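Trerkado for Bloggers
Set-up guide, part 4: Connecting an email list and your first sponsored post
Last revised 2020-06-30 by Ankit Pathak

This part assumes your blog is already live and you can log in to the Trerkado dashboard. If you came straight here hoping to skip parts 1 through 3, go back and do at least the domain section. The email tool won't send from an address it can't verify, and the error message it gives you is useless.

A word before you start. You have probably read that you need a list from day one, that the money is in the list, and so on. Maybe. My own blog had 569 subscribers after its first full year, and 160 of them opened anything I sent. That was enough to be worth the trouble. It was not enough to quit a job over, and I would be suspicious of any course that tells you otherwise for a fee.

Connecting the list

1. In the dashboard, open Settings, then Audience, then Add Provider. Pick Inskip from the menu. Other providers are listed, but this guide only covers Inskip.

2. Paste in your Inskip key. You'll find it in your Inskip account under Profile, not under Integrations, where any reasonable person would look first.

3. Click Test Connection. A green bar means the two accounts can see each other. It does not mean your mail will be delivered.

Note: If the bar stays gray, log out of Inskip in your other tab and try again. Support will tell you to clear your browser cache. I have never seen that help.

4. Create one list. Call it something plain, like "Blog readers." The set-up wizard suggests separate lists for every topic you write about. Decline this. Moving people between lists later is slow, and anyone who signed up twice gets everything twice.

5. Turn on double opt-in. You will lose some sign-ups at the confirmation step. The ones you lose mostly typed a bad address or wanted the free download and nothing else.

Caution: Do not import addresses from giveaways, from business cards you picked up at a meetup, or from a friend's list. Those people did not ask to hear from you, and a handful of spam complaints can get a small account suspended.

6. Send yourself a test message at two addresses on two different mail services. Check the spam folder on both.

The sign-up form

7. Go to Design, then Forms, and choose Inline. The pop-up form is switched on by default, so switch it off. Trerkado's help page says pop-ups "boost engagement," and doesn't say compared with what. If you want to try one anyway, run it for a month with the inline form still in place and look at your unsubscribes as well as your sign-ups.

8. Write one sentence saying what people will get and how often they'll get it. "Join the community" tells them neither.

9. Place the form at the end of the post. You can add a second one in the sidebar, though on a phone the sidebar drops to the bottom of the page and few readers will scroll that far.

10. Check the form against a real post, with your usual text size and a full-width photo in it. The sample post that ships with the theme is all short paragraphs and makes every form look good.

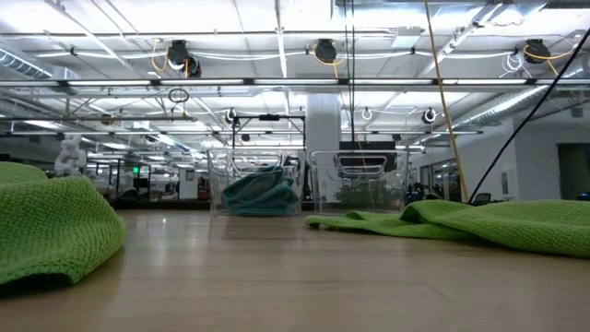

Your first sponsored post

Sooner or later a brand or an agency will write to you. Most of these messages go to hundreds of blogs at once, and the line about loving your content was pasted in. That doesn't make the offer bad, but read it slowly.

11. Ask what they want in writing: number of posts, number of links, how long the post must stay up, and who owns the photos afterward. If the answer is "we're flexible," ask again.

12. Name a price. Payment in product is fine if you would have bought the product. Payment in "exposure" is a no.

13. Open a new post, go to Post Options, and tick Sponsored. Trerkado adds a disclosure line under the title. The default wording is vague ("in partnership with"), so change it to say that you were paid.

14. Set every sponsor link to nofollow. The Jarthorpe plug-in claims to do this automatically. In version 11 it missed links inside image captions, and I haven't seen a fix announced, so check each one by hand.

Caution: If a sponsor asks you to remove the disclosure or the nofollow setting, turn the job down. The agency won't be around to help if your readers or a regulator come asking.

15. Send an invoice the day the post goes live. Put the due date on it. Keep a copy of the email where they agreed to the price.

A note on Plirau

Plirau is a matching service that pairs blogs with sponsors and takes a cut of each deal. It appears as a suggested add-on in the dashboard, and the suggestion comes back each time you dismiss it. I tried it from October until spring and got nearly as many offers as I was already getting through my contact page, at lower rates. Your topic may do better. Read the exclusivity clause before you tick the box, as it covers sponsors who find you on their own.

Next: Part 5, Reading your stats without fooling yourself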